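Kista Clear-Top Compartment Box, Reddish-Brown Finish
Reviewed by Eduard Procházka

Category: desktop storage, small parts and keepsakes
Retailer: Plusia
Rating: 4 out of 5

The Kista is a rectangular compartment box with a see-through lid. It is sold for watches, cufflinks, tea bags and anything else small enough to sort. I bought mine for fountain pen nibs, spare converters and the sample vials that go with them. It replaced a Toledo tin with a loose tray, which I used for years and which I still think is the better choice if you carry your things around.

I have had the box since February. It has stayed on a desk or a table the whole time, so I can say little about how it travels.

Lid construction

The lid is the part that sets the Kista apart from the cheaper boxes, and it is built much like a picture frame. A thin wooden molding has a raised outer lip and a rabbet on the inside. The clear pane sits in the rabbet and short black metal tabs hold it in place. There is no visible glue line on mine. A damaged pane can be replaced at home if you are patient with the tabs.

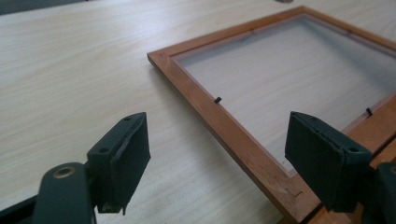
Bending the tabs is a job for a flat screwdriver with a narrow blade. Push each one away from the pane by the smallest amount that frees it. They are soft enough to move without much force, and I would not expect them to survive many cycles. When I refitted the pane, one tab sat higher than before and had to be pressed down again with the handle end of the screwdriver.

The tabs do not clamp the pane tightly. If you tap the lid with a fingernail you will hear a slight buzz. A strip of felt tape in the rabbet stops it. Matúš Danko, who owns the same box, used thin cork for this and found that the tabs would no longer lie flat, so keep whatever you add as thin as possible.

Finish

The color is a warm reddish brown that shifts toward honey under strong light. Coverage on the flat faces is even. The edges are where it wears first. Lighter patches come up along the molding wherever it is handled or slid across a table, and the wood takes small dents easily. Wax hides the pale spots for a few weeks. I tried a furniture marker too, and the match was poor.

Plusia lists the finish as "walnut tone." The wood species is not stated on the product page or in the leaflet, and customer service could not tell me. Buyers who want a known timber should look at the Prellham boxes, which cost more and have an opaque lid.

Use on the desk

The lid opens to nearly vertical and stays there. This suits a shallow desk, as an open lid takes up hardly any extra depth. It also leaves both sides and the front of the box clear, and you can work into the compartments with two hands at once.

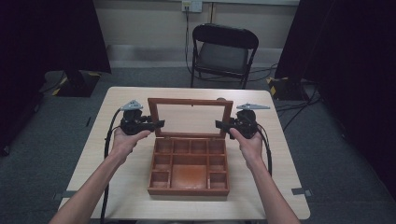
Opening should be done by the molding. Pressing on the pane leaves fingerprints, and it puts load on the tabs, which were never meant to carry it. The lid has no damping and will drop the last part of its travel if you let go early.

The long sides run left to right when the box faces you, so it wants a fairly wide spot. Behind a keyboard it is fine. On a bookshelf it takes more of the shelf than I would like.

The dividers in mine are fixed. I had hoped to pull one out to fit a longer pen case, and it would not move. Iveta Jurčo wrote to me that she cut hers out with a flush saw and sanded the stubs. I have not tried it.

Cleaning

Use a dry cloth for the wood and a slightly damp one for the pane. Spray the cloth and keep liquid out of the rabbet. Dust collects along the inner edge and a soft paintbrush gets it out.

Good points
Pane can be removed without special tools
Lid stands open by itself
Contents visible with the lid closed

Weak points
Finish wears at the edges
Pane buzzes unless padded
Fixed dividers
Wood species not stated

I took one point off for the finish. The buzz would have cost it another if the felt tape had not cured it. Plusia sells a replacement pane separately, but it was out of stock both times I checked.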